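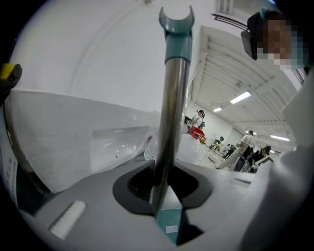 Hallov County publishes revised gazetteer and boundary record

Crenshaw, Fri 6 April

The Hallov County Records Office has published a revised edition of the county gazetteer, the standing reference for place names, administrative boundaries and settlement status within the county. The new edition replaces the one issued in 2000 and is available from the county offices in Crenshaw, at public libraries and as a download from the county website.

The gazetteer contains 892 entries. Each gives the current form of the name, earlier spellings found in county papers, the district in which the place lies, and its legal status. Entries are arranged in alphabetical order, with a separate index by district. Rivers, fords and named hills are included where they form part of a boundary. Street names are not included.

Scope of the revision

The 2000 edition was compiled from printed maps and the district registers then in force. Since that time two districts have been merged, several parish lines have been moved, and the county seat has extended its limits to the north and east. These changes were recorded in separate notices, which remained valid but had to be read alongside the printed volume. The revised edition brings them into one text.

Boundary descriptions have been rewritten throughout. Older descriptions relied on features such as field gates, mill races and single trees, many of which can no longer be found. The new descriptions refer to surveyed points, with the older wording kept in a note at the foot of the entry where it appears in a deed or a court ruling. In all, 72 boundary descriptions were changed in this way. No change of wording alters the position of a boundary.

Eighty places listed in 2000 as villages have been reviewed against the present rules for settlement status. Most keep their listing. Those no longer lived in all year round are now entered as localities, and their names remain in use for postal and land registry purposes.

Names and spellings

Where a place has more than one name in common use, the form adopted by the parish is given first. The town of Prelis, entered in 2000 as Prelis Bridge, is now listed under the shorter form, which the town council has used on its own papers for many years. The longer form is kept as a cross-reference.

The hamlet of Nurora has been given a full entry for the first time. It was formerly treated as part of the neighbouring parish and appeared only in the index. The entry covers the hamlet itself, the common land to the south of it and the old ferry landing, which lies across the district line and is described under both districts.

Origins of names are stated only where a written source supports them. The office has removed a number of explanations carried over from earlier printed histories for which no source could be traced. The county was formed from parts of two older counties, and its name is taken from the Hallov ford, the earliest recorded crossing on the western side. The introduction sets out the acts under which the county was formed and its seat moved to Crenshaw.

Maps

The edition includes a folded county map and a district map for each of the present districts. District maps show parish lines, the limits of incorporated towns and the surveyed points used in the boundary descriptions. Contours are omitted. The maps are issued for reference and should not be used to settle the line between private properties, for which the registered plan remains the proper document.

Corrections

Parish councils and members of the public may submit corrections until the end of July. A submission should give the entry heading, the wording in question and the source for the proposed change. Copies of deeds, registers or maps are accepted; originals should not be sent by post. Submissions about the position of a boundary cannot be dealt with under this procedure and should be addressed to the county surveyor.

Accepted corrections will be issued as a numbered supplement, to be supplied without charge to holders of the printed volume. The download will be amended at the same time and will carry the number of the supplement on its title page.

Availability

Printed copies may be consulted in the reading rooms at Crenshaw and Prelis during normal opening hours. Copies for purchase are held at the Crenshaw office only. Parish councils will each receive one copy, and schools within the county may apply for one in writing.

The 2000 edition is withdrawn as a current reference from today. It will be kept in the reading rooms for historical use, and references to it in existing agreements remain valid.

Notes to editors

The county should be referred to as Hallov County at first mention. The gazetteer may be quoted in short extracts provided the edition is named. Requests to reproduce maps should be made in writing to the Records Office, County Offices, Crenshaw.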